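Robot Learning > Manipulation > Data and training

Thread: Basket sorting, co-training on two colors vs. one. Results inside

fukau_bench
I promised numbers in the Rasham policy thread, so I'm starting a new one to keep that one readable.

Setup: single arm, white table, two rectangular woven baskets, one orange and one dark brown. The task is to grip the named basket by the rim and drag it to the front of the table. Language prompt gives the color. We had 2262 teleoperated demos in total. Policy A was trained on all of them. Policy B was trained on the orange-only subset and then fine-tuned on 300 brown demos.

Evaluation was 200 trials per policy, half orange and half brown, basket positions drawn from a fixed list so both policies saw the same starts.

Policy B did better on rim contact for both baskets. I did not expect that. Policy A picks the right basket more often but tends to close the gripper short of the rim on the brown one. Selection errors and grasp errors are logged separately, so this isn't one hiding in the other.

The head view of an orange grasp, fingers hooked over the left rim, brown basket at its slight angle on the other side:

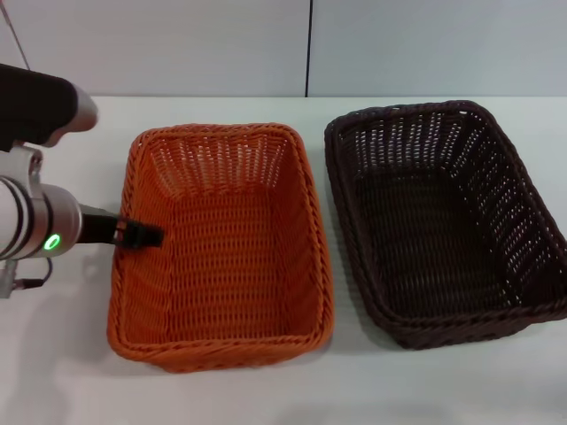

garnley_lab: Did you balance the fine-tuning set for yaw? If the 300 brown demos were collected late, your operators were better by then. You could be measuring operator skill and calling it a curriculum effect. We had the same problem with bins and ended up throwing out the early half.

My other guess is depth. Open weave is bad for stereo. You get holes in the depth map where the wall shows through, and a dark floor gives you nothing to match on.

fukau_bench
Yaw was balanced within the 300. Operator skill I can't rule out. The brown demos were collected last, in August, by the same two people who did everything else. No depth input on either policy, RGB only, head and wrist.

tinplate
RGB only makes the contrast explanation more likely to me. Near-black inside, dark brown rim, black gripper on top of it. The policy has very little to go on for where the fingers end and the rim starts. On orange that edge is easy. So B learns what a good rim grasp looks like on the easy basket and carries it over.

garnley_lab
That's a nice story but it predicts A should learn it too. A saw all the same orange data.

tinplate
A saw it mixed in. Different gradient, different order. I don't think it's crazy.

garnley_lab
Not crazy, just untested. Train a Policy C on brown first, then fine-tune on orange. If C has good rim contact on brown, contrast is out.

hsu_fork
Has anyone looked at the wrist camera alone? When we ran the Hsu encoder with the head view masked, most of the grasp accuracy stayed and color selection fell apart. If that holds for you, short closes are a wrist view problem and the head view is a distraction — at least for this part of the task.

fukau_bench
I can run that. Masking is a config flag. Policy C needs a full training run, so that one will have to wait for the cluster.

One thing I left out of the first post. Of the 200 trials for A, I had 127 scored by a second person without the policy label. Agreement was good on selection and worse on "short of the rim." We disagreed mostly where the fingers touched the rim and slid off. I scored those as short, the other scorer called them contact.

garnley_lab
Then I'd fix that before running anything else. Your headline result is rim contact and your two scorers don't agree on what contact is. Use gripper current and set a threshold.

fukau_bench
Fair. Current is logged for every trial, so I can rescore both policies without touching the robot.

tinplate
Please post both versions, hand scored and threshold. I'd like to see how much moves.

fukau_bench
Will do. Rescore first, then the head mask run, then C. I'll put the per-trial sheet in the first post when it's cleaned up.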